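Minutes of the November meeting, Nosturdale Craft and Homework Club
Held in the small room, beginning 4.30 pm

**Present:** Natalie Dunmore (chair), Bronwyn Rutherford, Mr Lahlou, Mrs Purberg, and the undersigned, who wrote the minutes.

**Apologies:** none received.

**1. Minutes of the last meeting**

The minutes were read and accepted with one correction. Under the item on paper, the word "card" must be replaced by "sugar paper". Mrs Purberg asked that this is also changed in the copy on the notice board.

**2. Money**

Natalie Dunmore reported that the club has 1,795 pounds in the account. From this, 225 pounds are promised for the new shelves, and the bill from the joiner has not come yet. It was agreed that we keep this sum apart until the bill is paid.

Mr Lahlou asked if the price of the afternoon drink could be lowered for families with more than one child. After a short discussion it was decided to leave the price as it is until spring and to look at it again then.

**3. The tables and what is on them**

This item took the longest time. Bronwyn Rutherford had asked for it, as the tables are now used for both gluing and for the drinks break, and the change from one to the other is slow. She finds that the children do not know where to put a bottle when they are working, and that drawings have been spoiled by water three times this term.

Her proposal is that every child has a coloured plate at the working place. The drink stands on the plate and stays there, and the glue stick and the eraser lie beside it, never on it. The plates should be shallow, so that they can also be stacked in the low cupboard by the children themselves. Plates with a high rim were tried last year and did not stack well. 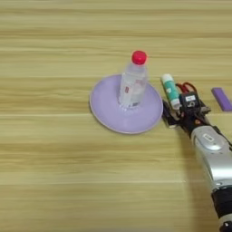
Mrs Purberg said that a tall bottle on a plate falls as easily as a tall bottle on a table, and she would prefer that all drinks are kept on the window sill during the gluing. She added that she is not against the plates for the break itself. Bronwyn Rutherford answered that the sill is too high for the youngest ones, and that they would then ask for help every few minutes.

Natalie Dunmore suggested a trial. The plates will be used until the end of term at the two tables near the door, and the other tables will continue as before. Spilled drinks will be written down in the red notebook, with the name of the table only and not the name of the child. All agreed to this.

It was also agreed that:

- screw caps must be closed again after each drink
- caps go back on the glue sticks before the break starts
- erasers are collected in the tin by the last child at each table
- the tables are wiped with a damp cloth and then a dry one – the wood has suffered from too much water

**4. Ordering of material**

We have 16 glue sticks left in the cupboard, and many of these are almost finished. Mr Lahlou will order 50 new ones from Plaltari, where we bought the last time. He asked if somebody wished for a different kind. Mrs Purberg would like the larger size, but the present size was preferred by the others for small hands.

Bronwyn Rutherford will buy the plates herself and bring the receipt. The colour is left to her choice.

**5. The low cupboard**

The left door does not close properly. Mr Lahlou looked at it before the meeting and believes that the hinge is bent. He will bring a screwdriver next time. Until then the scissors are kept in the upper cupboard.

**6. Other matters**

A box with painting aprons was left in the corridor. If it belongs to a parent, it should be taken home before the next meeting – otherwise we will wash them and keep them for the club.

Mrs Purberg asked for the heating to be switched on half an hour earlier. Natalie Dunmore will speak about this with the office.

The meeting closed at 5.45 pm. The next meeting is at the same time next month, in the same room. Mrs Purberg will bring the red notebook.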